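Foro de Derechos Ciudadanos y Actuación Policial
Sección: Detenciones, custodia y plazos
Tema: Retención de un comerciante en Cekcombe por cierre fuera de horario

secretaria_juridica
Mensaje inicial, 29 de junio de 2015

Se abre este hilo para reunir las observaciones de los miembros sobre la retención del señor Masanobu Ishida, titular de un almacén de repuestos en Cekcombe. Según el escrito presentado por su familia, una patrulla del puesto de Jesia le requirió el cierre del local, levantó acta por exceso de horario y lo condujo a dependencias policiales, donde permaneció ocho horas sin que se le entregara copia del acta ni se avisara a un abogado.

La ordenanza municipal de horarios comerciales prevé para estos casos una multa de 800 y, en caso de reincidencia, la suspensión temporal de la licencia. No contempla el traslado del titular. Se ruega a los participantes que se ciñan a los aspectos jurídicos y se abstengan de identificar a los agentes. 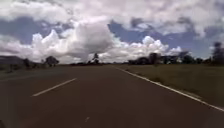 Respuesta 1
procurador_ye

Agradezco la apertura del hilo. Conviene distinguir dos cuestiones que el escrito de la familia mezcla. La infracción de horario es administrativa y se agota en el acta. El traslado solo puede ampararse en la falta de identificación o en una desobediencia grave, y cualquiera de las dos circunstancias debe constar por escrito con indicación de la hora.

Si el libro de registro del puesto no recoge la entrada del señor Ishida, nos encontramos ante una privación de libertad sin cobertura documental. El primer paso debería ser, por tanto, solicitar copia certificada de la hoja correspondiente.

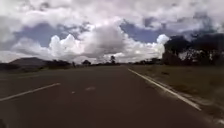

A esa solicitud ha de acompañarse la petición de conservación de las grabaciones del vestíbulo. En el puesto de Jesia se borran periódicamente, según se nos comunicó en un expediente anterior, y una petición tardía carece de utilidad.

Respuesta 2
agente_retirado_80

Discrepo respetuosamente del planteamiento. Presté servicio en Gakilum durante dos destinos y puedo afirmar que los traslados por negativa a identificarse son frecuentes y, en su mayoría, correctos. El escrito de la familia no aclara si el señor Ishida exhibió su documento. Dar por acreditado un abuso con una sola versión me parece impropio de este foro.

Admito, no obstante, que ocho horas es un plazo excesivo para una mera identificación. Si el interesado es vecino conocido y titular de una licencia, la comprobación se efectúa por radio.

Respuesta 3
procurador_ye

El compañero tiene razón en que falta la versión policial, y precisamente por ello insisto en el libro de registro. En cuanto a la carga de la prueba, sostengo lo contrario: corresponde a la administración justificar la detención, y al detenido le basta con acreditar que se produjo.

Respuesta 4
observatorio_gakilum

Desde nuestra asociación seguimos este tipo de casos desde enero. Aportamos un dato de procedimiento: la queja ante la inspección provincial y la denuncia ante el juzgado son compatibles, pero la primera no interrumpe los plazos de la segunda. Hemos visto archivarse asuntos bien fundados por esperar la respuesta de la inspección.
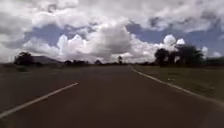

Recomendamos asimismo que se solicite el reconocimiento médico aunque no se aprecien lesiones. El informe deja constancia del estado de la persona y de la hora de salida, extremo que suele ser objeto de controversia.

Respuesta 5
agente_retirado_80

Sobre el reconocimiento médico no tengo objeción. Sobre la denuncia inmediata, sí. Una reclamación bien dirigida a la jefatura obtiene con frecuencia las hojas de servicio sin necesidad de juez.

Respuesta 6
secretaria_juridica

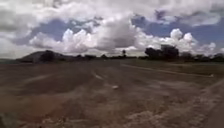 Tomamos nota de ambas posturas. La familia ha indicado que presentará la denuncia y la queja en la misma fecha, de modo que el debate sobre el orden queda en parte superado. Resta la cuestión de la hora de traslado: quien deba declarar sobre el recorrido hará bien en señalar en qué tramos circuló el vehículo por asfalto y en cuáles por tierra, pues un terreno sin pavimentar, con rodadas y manchas de grava clara, no admite el mismo cálculo de tiempo que la carretera. Se solicitará también la hoja de ruta de la patrulla.

El hilo permanece abierto a la espera de la contestación del puesto de Jesia. Las aportaciones que incluyan datos personales de terceros serán retiradas.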